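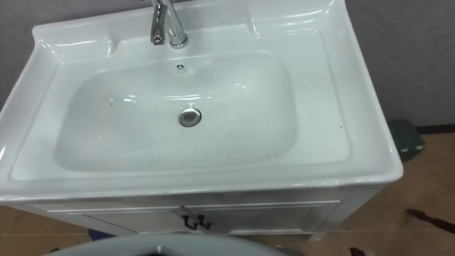
White ceramic vanity top with chrome faucet and a ledge in each rear corner.

Help > Bathroom > Vanity Sinks > Questions and Answers

Print this page | E-mail this page

Ceramic Vanity Tops: Your Questions

We get a lot of mail about one-piece ceramic sinks, and we love it, because they are one of our favorite things to put in a small bathroom! These are the questions that come up most at our Floltham and Clurkley showrooms. Last updated 15 December 2021.

What does "one-piece" mean?

The basin, the flat deck around it and the raised outer rim are all a single casting. There's no seam between bowl and counter, so no bead of caulk in there to go gray on you. You will still need a bead where the back edge meets the wall.

What are the corner ledges for?

Soap! Or a razor, or a toothbrush cup, or that tiny cactus you keep moving around. They're recessed a little, so a bar of soap has a place to sit and you keep the wide part of the deck free. We hear from people who bought the Shimada top for the ledges alone, and we can't blame them.

Will it fit the cabinet I already have?

Maybe. The Shimada is made for cabinets 18 inches deep, front to back. Measure the cabinet box with the doors closed and leave the old top out of it, because old tops nearly always overhang. If your cabinet is the Trulo, any color, you're all set and the clips are in the bag with the hardware.

What is the little round hole at the back of the basin?

The overflow. If the drain is closed and someone wanders off with the water running, the extra goes in there and down the drain pipe. It can't keep up with a faucet that's wide open, so please don't test it on purpose. Once in a while pour a cup of warm water with a splash of white vinegar into it. You'd be amazed how much fresher the whole room smells.

Can I use my own faucet?

Yes, as long as it mounts through a single hole. Bring it in, or bring the sheet that came with it, and we'll check that the base ring covers the opening. Tall spouts look great but they splash more in a shallow basin, so try one in the showroom first (we keep 2 hooked up to water at Clurkley for exactly this).

How do I keep the ceramic shiny?

Dish soap, warm water, soft cloth. Really, that's it. Skip scouring powder and the green side of the sponge. For chalky spots by the drain, lay a paper towel soaked in vinegar over them, wait a few minutes and rinse well. Keep the vinegar off the chrome and dry the faucet with a towel when you finish, it makes such a difference.

My rim has a chip. Do I need a new top?

For a small one, no. The porcelain touch-up kit is a brush-on type and takes two thin coats, with overnight drying after each. A crack that runs into the basin is another story, and that top should be replaced.

How heavy is it?

Almost 100 pounds boxed with the cabinet. Get a helper for the stairs, and carry the top separately.

Do you have it in other colors?

Only white for the top. Gray cabinets came back in November at Floltham, and they look wonderful under it.

Print this page | E-mail this page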